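九月の日記

朝の六時前に目が覚めた。窓を開けると、もう蝉は鳴いていない。かわりに裏の空き地で虫が鳴いていて、気温は昨日より低い。長袖を一枚出した。

今日は一日、家にいる予定だった。先月から続けている航海日誌の翻訳を進めるためである。翻訳といっても仕事ではない。古本で買ったLudanoという沿岸貨物船の記録を、自分で読むために日本語に直しているだけだ。原文は英語で、ところどころにスペイン語が混じる。書いたのはJairo Palominoという二等航海士で、字は活字に起こされているから読むのに苦労はない。苦労するのは略語である。風向、帆、荷、港の役人の肩書きまで、全部が三文字か四文字に縮めてある。巻末に略語表があるはずなのに、私の買った本ではそのページが抜けている。

朝食は食パンとゆで卵。卵は少し茹ですぎた。コーヒーを淹れて、昨日の続きから始めた。

昨日止まったのは、船がSkurkportに入る前の晩の記述である。Palominoはこう書いている。「風が落ちた。海は油のようで、船は自分の影の上に座っている。錨は打たず、夜明けを待つ」。この「自分の影の上に座っている」をどう訳すか、二十分ほど迷った。直訳のままにした。ほかの部分がほとんど事務的な記録なので、こういう一行が出てくると手が止まる。彼が文章を書くのが好きだったのか、単に退屈していたのかはわからない。

次の日の記述は長い。入港して、荷を下ろして、また積んでいる。積荷は塩漬けの魚が40樽、縄、ランプの油、それと「教会のための鐘一つ」。鐘の大きさは書いていない。吊り上げるときに滑車の具合が悪く、半日かかったとある。半日もかかったのなら重さくらい書いておいてほしいが、こちらの都合である。 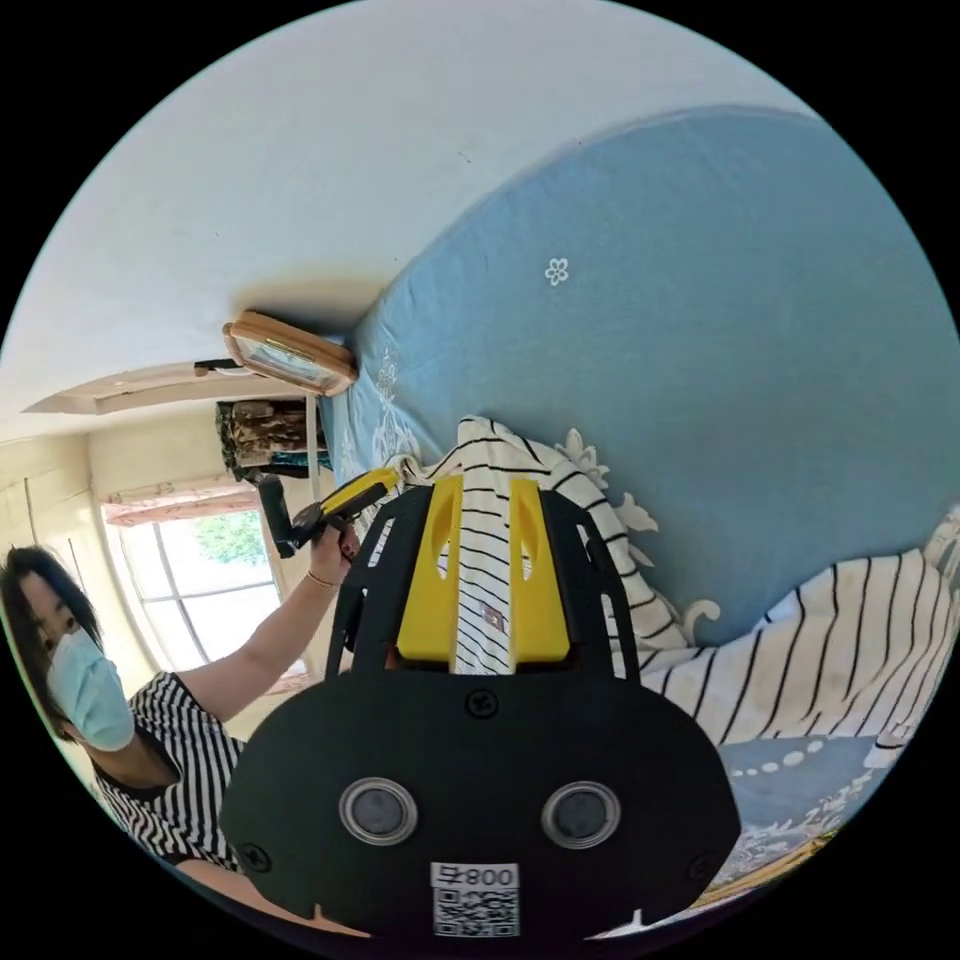 鐘の話はその後も三日にわたって出てくる。甲板に置くか船倉に入れるかで船長と積荷係の意見が合わず、いったん船倉に入れたものを出して、結局また船倉に戻している。Palominoは意見を書いていない。ただ「鐘、再び下へ」とだけ書いてある。四日目の欄には「波高し。下で鳴る」とある。舌を縛り忘れたらしい。縛り忘れたとは書いていないが、次の日に「舌に布を巻く」とあるので、たぶんそういうことだと思う。

鐘の舌という言葉は、英語ではclapperとtongueのどちらも使う。彼はtongueのほうを使っている。日本語でも「舌」で通じるが、寺の鐘しか知らない人には伝わらないかもしれない。読むのは私だけなので「舌」とした。

十時ごろ、手を休めて洗濯物を干した。風が弱く、雲が多い。昼過ぎまで降らなければそれでいい。干しながら、Palominoの書く「風弱し」はこのくらいの風なのかと考えた。彼は風の強さを数字では書かない。「弱し」「よし」「多すぎる」の三種類しかない。最初は雑だと思ったが、読み進めるうちにこれで足りるような気がしてきた。「よし」の日は進んだ距離が長く、「弱し」の日は短い。「多すぎる」の日は、距離の欄が空いていることが多い。

昼はそうめんの残り。薬味の茗荷が傷みかけていたので全部使った。

午後は図書館に行くつもりだったが、やめて地図を見た。家にある古い海図の複製を広げて、Ludanoの航路を鉛筆でたどる。海図は縮尺が合わず、Lerknessの岬のあたりで航路が陸の上を通ってしまう。測り直しても同じだった。考えられる理由は二つある。一つは、私が方位の読み方を間違えていること。もう一つは、日誌の編者が緯度を写し間違えていることである。前後の日はきれいに海の上に乗るので、後者だと思うが、断定はできない。該当の行に付箋を貼った。付箋はこれで34枚になった。

付箋の色は分けている。黄色は略語がわからないところ、緑は地名、赤は数字のおかしいところ。赤がいちばん少なくて、いちばん気になる。黄色は多いが、同じ略語が繰り返し出るので、一つわかればまとめて剥がせる。今日は「w.w.」が解けた。前後から見て、水と薪のことである。補給のたびに出てくるのだから、もっと早く気づいてもよかった。黄色を何枚か剥がした。

編者についても少し書いておく。序文によると、日誌の原本は三冊あり、二冊目は水に浸かっていて読めないページが多かったという。編者はそこを省略記号で埋めている。どこまでが読めなかったのか、どこからが面白くないので省いたのかが、記号からは区別できない。序文には「航海に関わりのない私的な記述は割愛した」とも書いてある。私としてはその私的な記述のほうを読みたい。原本がどこにあるかは書かれていない。

三時過ぎ、休憩。Wannasriの缶に残っていた茶葉を使い切った。香りがだいぶ飛んでいた。缶は捨てずに、削った鉛筆を立てておくことにした。
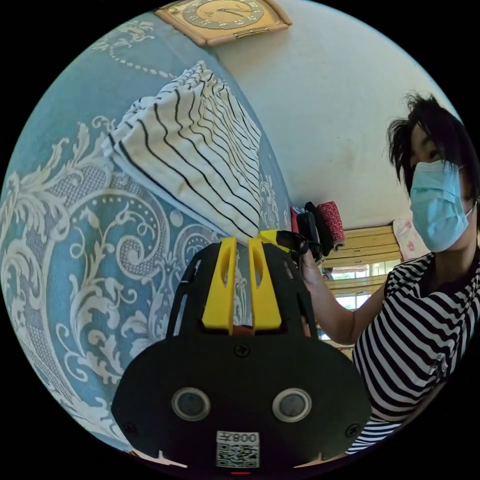 夜の作業

夕食のあと、七時半から机に戻った。夕食は鯖の缶詰と大根おろし、味噌汁。

夜は訳すのではなく、昼に訳したものを声に出して読む。声に出すと、同じ語尾が続いているところがすぐわかる。航海日誌はどうしても「した」「した」「した」になる。入港した、荷を下ろした、出港した。最初のころはこれを避けようとして、体言止めを入れたり順番を変えたりしていたが、最近はそのままにしている。原文も同じ形の文が並んでいるのだから、直すとかえって違うものになる。ただ、四つ以上続くところだけは一つ変える。今日は二か所変えた。

Palominoの文は、日によって長さが極端に違う。一行で終わる日もあれば、半ページ使う日もある。長い日に大きな出来事があったかというと、そうでもない。嵐で帆を一枚なくした日は二行で終わっている。半ページ使っているのは、港の市場で梨を買った日である。梨の値段、売り手の女の声、どの籠から選んだか、船に戻って船長に一つ渡したこと、船長が礼を言わなかったことまで書いてある。編者がこれを私的な記述として削らなかったのは、値段が書いてあるからだろう。おかげで残った。

梨の場面の訳は、次のようになった。

「朝、上陸。梨を買う。籠は三つあり、真ん中の籠のものが一番よいと女が言う。私は左から取る。女は笑う。左のものは固く、真ん中のものにすればよかったと船で思う。一つを船長に渡す。船長は黙って食べる。固いとも言わない」

現在形にしたのは、原文がこの日だけ現在形だからである。ほかの日はすべて過去形で書かれている。なぜこの日だけなのか、編者の注はない。その場で書いたのかもしれないし、気が向いただけかもしれない。一応、黄色の付箋を貼った。略語ではないが、色が三つしかない。

訳文の量を数えてみた。今日の分は約3,000字。悪くない。ただし残りはまだ多く、本のページでいえばあと68ページある。年内に終わるかどうかは、黄色の付箋しだいだと思う。急ぐ理由はない。

九時前に電話があったが、間違い電話だった。相手は二度、同じ名前を確かめてから切った。

そのあと、昼に引っかかったLerknessの緯度をもう一度考えた。編者が数字を写し間違えたとすると、どの数字か。試しに一の位の7を1に読み替えると、航路は南に下がりすぎて、今度は前の日とつながらない。分のほうの4を9に替えると、岬の少し沖に出る。手書きの4と9は、上が閉じているかどうかの違いなので、ありそうな間違いではある。赤い付箋に鉛筆で「4→9?」と書いた。訳文では原文のまま4にして、注をつけることにする。編者を責めるつもりはない。水に浸かった冊子を読むのは大変だったはずだ。もっとも、この部分が二冊目なのかどうかも書かれていない。

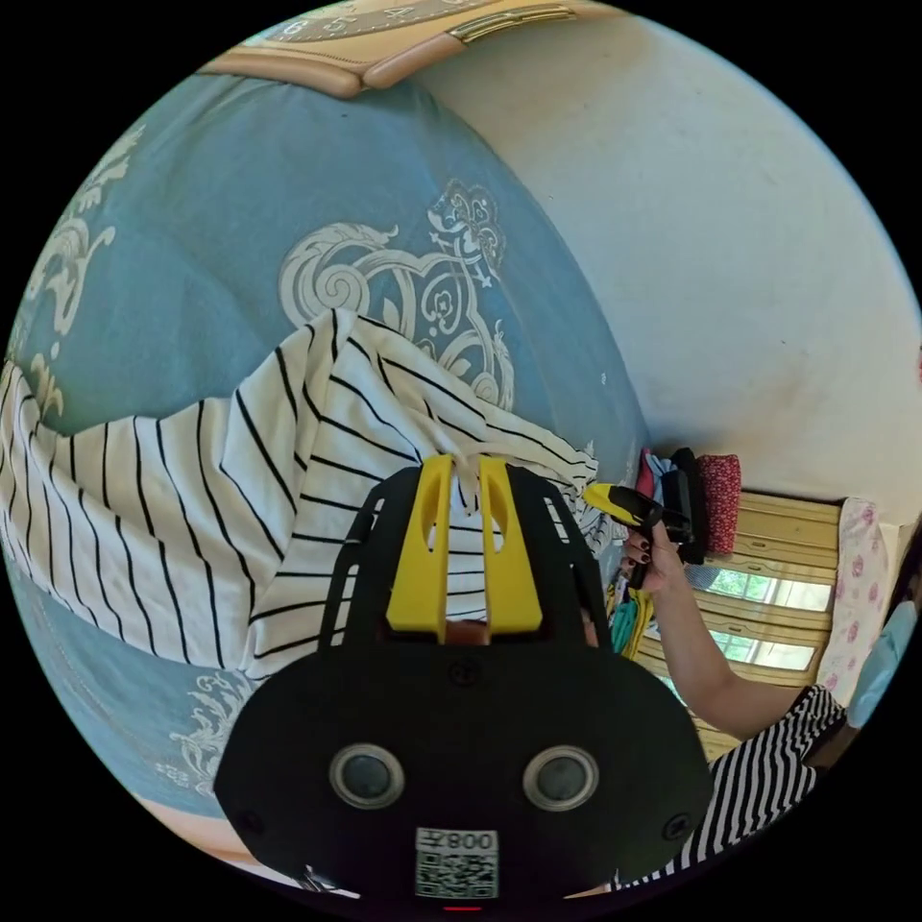

Jairo Palomino

日誌の扉には、彼の名前だけが一行で刷ってある。生年も出身地もない。編者の序文にも、どこで生まれて、船を降りてからどうしたかは出てこない。わかるのは二等航海士だったことと、スペイン語が混じること、梨を買うときに人の勧めを聞かないことくらいである。

スペイン語が混じるのは、たいてい天気の悪い日だ。悪態かと思って辞書を引くと、ほとんどは道具の名前だった。急いで書くときは、先に覚えた言葉が出るのだろう。一度だけ、道具でも地名でもない言葉が出てくる。二冊目の終わりと思われるあたりで、一行「ya está」とある。「もういい」とも「これでできた」とも取れる。前の行は省略記号で、後ろの行は別の港の日付になっている。まだそこまで訳していないが、先に読んでしまった。どちらで訳すかは、そこに着いてから決める。

鐘は、結局どの港で下ろしたのか。今日訳した範囲には出てこなかった。先のページをざっと見たところ、「鐘」の字は見当たらない。見落としたか、編者が省いたか、書き忘れたかである。舌に布を巻いたまま、どこかで下ろされたことになる。明日、もう一度頭から探す。

十時半、机を片づけた。海図は折り目が弱っているので、畳まずに丸めて紐で縛った。鉛筆を削って缶に立てた。

明日やること。鐘の行方。「b.t.m.」の略語。食パンを買う。図書館には、午前中に行ければ行く。海図の別の版があるかどうか、受付で聞いてみる。

雨は降らなかった。洗濯物は四時に入れた。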